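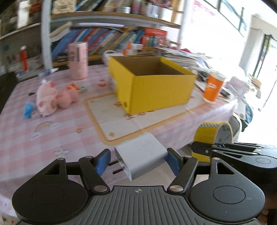 What makes a gripper lose its hold on a part it has picked up a hundred times before?

Usually the pads. The rubber surface wears smooth or picks up a film of dust and oil, the friction drops, and the same squeeze that held the part last month lets it turn or slide this month. The motor and the software go on reporting a normal grip the whole time.

That was the pattern at Prollen, a firm that packs small household electronics for mail order. Its packing hall in Usar runs two shifts, and most of the work on the line is simple: a two-finger gripper takes an item from a tray, turns it, and sets it in a carton. Cables, adapters, and battery doors all go through the same station.

The trouble started in August. Customers began to return chargers with bent prongs. At first the returns desk blamed shipping, and the cartons were given an extra layer of paper. The returns kept coming. Out of one lot of 1000 chargers, 104 were pulled back and checked by hand, and many of them had prongs leaning the same way. Damage in a truck doesn't usually pick a direction.

The line engineers then watched the station for most of a shift. They saw a charger go into the jaws square and come out over the carton at a slant. The gripper had lifted it, swung through its turn, and the charger had rolled between the pads on the way. When the arm pushed down to seat it, the prongs met the edge of the carton insert first. The insert is stiff molded pulp. The prongs gave a little, the charger dropped into its slot, and the line moved on.

No alarm went off, and none was set up to. The gripper checks two things, whether its fingers have stopped closing and how wide they are when they stop. A charger that has rolled a few degrees is the same width as one that hasn't. As far as the controller was concerned, every pick was a good one.

The pads came from Gidey, which sells them as a wear part with a suggested replacement interval given in hours of use. Prollen had gone by the calendar. That worked while the station ran one shift. When the second shift was added in spring, the hours doubled and the calendar stayed where it was. The set that came off in August had a shiny strip down the middle of each pad where the texture was gone.

Worn pads alone might have been caught sooner. The second half of the problem was a change made to hide it, though no one meant it that way. Earlier in the summer the station had dropped a few items, and a technician on nights raised the grip force. The drops stopped. The higher force pushed the worn pads harder against the plastic, enough to keep a charger from falling but too little to keep it from turning. The change was written in the shift log as a fix, with no note to look at the pads.

Safety came up in the review too. While the station was dropping parts, people had been reaching in to pick them off the tray. The guard door has a switch that stops the arm, but the lower edge of the tray sits outside the guard, and a hand can get in under it while the arm is moving. There had been no injury. A steel skirt now closes the gap, and clearing a dropped part means opening the door.

The other changes were small. Pads are replaced every 600 hours, counted by the controller, and the station won't start a new lot past that figure. Grip force is locked behind a supervisor code. A camera over the carton compares the angle of each charger with a stored outline and stops the arm before the push if the two don't match. Turkora, the contractor that installed the camera, needed 6 days to get the lighting right, mainly on account of glare from glossy white housings.

Black housings are still a problem. The camera sees the body well enough but loses the edges against the dark jaws, and it stops the line for chargers that are sitting straight. For now those lots run with the check turned down and a person at the end of the belt looking at prongs. Prollen has asked for pads in a lighter color.

The bad lot has been sorted. Chargers with bent prongs were scrapped, including those that could have been straightened, on the grounds that a prong bent twice may crack where it enters the plastic. The shift log has a new column for pad condition, and it gets filled in at the start of each shift, before the first tray goes in.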